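Reconciling condensate volumes between wellhead test and plant inlet

3 min read

We use cookies to keep you signed in and to see which pages get read. Accept all | Manage settings

Posted by Theerawat Chuensuk

I look after production accounting for a small gas gathering system. Six wells feed a common line to the Urndale plant, where the raw stream goes through an inlet separator, a stabiliser and a refrigerated dewpoint unit. The wells are tested one at a time through a portable two-phase test separator. We allocate condensate back to each well from those tests.

The trouble is that the sum of the tested condensate never matches what comes off the stabiliser. Since November the allocation factor for condensate has sat well under one, while the gas factor has sat slightly over one. Water is unremarkable. The operator's view is that the test separator meter is over-reading and should be replaced. I'm not convinced. It was proved in November and the meter factor barely moved.

Details that may matter:

Test separator pressure is higher than inlet separator pressure, because the Duangkaew wells are choked back during a test and the gathering line has lower back pressure at the plant end.

Liquid is metered at separator conditions by a turbine meter, and the shrinkage factor applied is 0.28 off the metered volume, so 72 per cent of metered liquid is carried to stock tank. That number came from a single laboratory flash done when the first well was brought on. The same number is used for all wells.

Stabiliser product is metered with temperature compensation to 15 degrees and is also checked against truck tickets. The two agree.

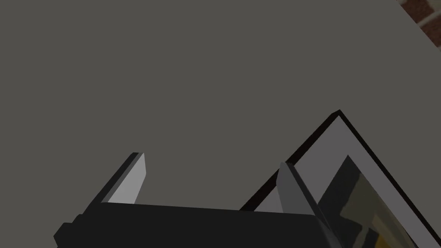
The propane and butane recovered in the dewpoint unit go into a mixed NGL stream, reported separately. It isn't allocated back to wells as liquid at all, only as a share of gas equivalent by component.

What I need to know is whether an imbalance of this shape can come from the way the volumes are defined, with no meter at fault. If so, what is the cheapest piece of work that would prove it? I have budget for some sampling but not for a permanent multiphase meter on every well.

Posted by Dagný Vídalín

Yes, it can, and the direction of both factors is what you would expect. Low condensate factor with high gas factor usually means liquid at the test point is turning up as gas at the sales point, or as something you have classed under neither heading.

Start with the shrinkage factor. A flash result is only valid for the composition, pressure and temperature at which the sample was taken. You have one value, from one well, taken early in its life. If test pressure has changed since then, the dissolved light ends in the separator liquid have changed with it. At a higher test pressure the liquid holds more ethane, propane and butane. More of it flashes on the way to stock tank and the true shrinkage is larger than 0.28. Leaving the old number in place overstates stock tank condensate for every well tested at the higher pressure.

Then look at what the stabiliser does. A stage flash to atmospheric and a stabiliser running to a vapour pressure specification are different processes and will not give the same liquid yield from the same feed. If your laboratory flash was single stage, it isn't simulating your plant. Stabiliser overheads are presumably recompressed into the inlet gas. Some of that material ends up in sales gas and some condenses in the dewpoint unit and leaves in the mixed NGL. So a portion of what the test calls condensate is being reported at the plant as NGL. This is a definitional matter and no meter will fix it.

For the reconciliation I would drop volumes and work in component mass:

First, take paired gas and liquid samples at the test separator for each well, at stable conditions. Constant pressure cylinders for the liquid, not a bottle filled by displacement into air. Record pressure and temperature at the sample point as well as at the meter.

Second, get extended analyses, out to at least C7+ with a measured molecular weight and density for the plus fraction. Default plus fraction properties will introduce errors of the same size as the ones you are chasing.

Third, recombine at the metered gas-liquid ratio to get a wellstream composition for each well.

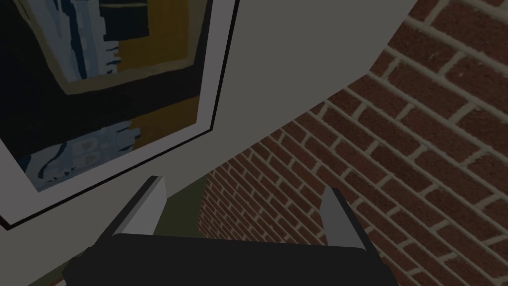 Fourth, run each wellstream through one process model of the plant, at actual plant conditions, and take the theoretical condensate, NGL and gas yields from that. Allocate each product on its own theoretical yield.

Fifth, sum the mass of each component over all the wells and compare it with the mass leaving the plant in all products, plus fuel and flare. If C3 and C4 close but C7+ doesn't, suspect the liquid meter or liquid carry-over. If C7+ closes, the meter is fine and the imbalance was definition and shrinkage.

Check the fuel and flare figures before relying on that fifth step. In a system this size the flare volume is often an engineering estimate carried forward month after month.

On cost: sample all six wells once, then only resample when test pressure or gas-liquid ratio shifts materially. We repeat ours when the ratio moves by 20 per cent. There is nothing special about that threshold — it suited our contracts.

One more item. Check whether the turbine meter sits downstream of any restriction. Separator liquid is at its bubble point, and a small pressure drop ahead of the meter will release gas in the body and make it read high. A prover run with a stable liquid would never show this.

Posted by Flirkine

Had the same thing at our site, it was the strainer upstream of the meter. Partly blocked. Cleaned it and the factor came back up.

Posted by Buvwood

Agree with the component mass approach, but read your allocation agreement before you change anything. Ours defined condensate as liquid at the test separator corrected by an "agreed shrinkage factor", and the factor was a fixed number in a schedule. The technical case took a fortnight. Getting the owners of all the wells to sign an amendment took 38 weeks, and the richest well's owner objected throughout, as they stood to lose barrels.

Also check units. Our plant reported NGL in cubic metres at equilibrium pressure and the wells were being done at atmospheric. It was a small error but it went in the same direction every month.

If you only have money for one thing, resample the highest liquid producer and rerun the flash at current test pressure. Compare that with 0.28. It won't close the balance on its own, though it will tell you whether the full set of samples is worth asking for.

Get practical measurement notes by email once a month. Enter your address to subscribe. Unsubscribe at any time.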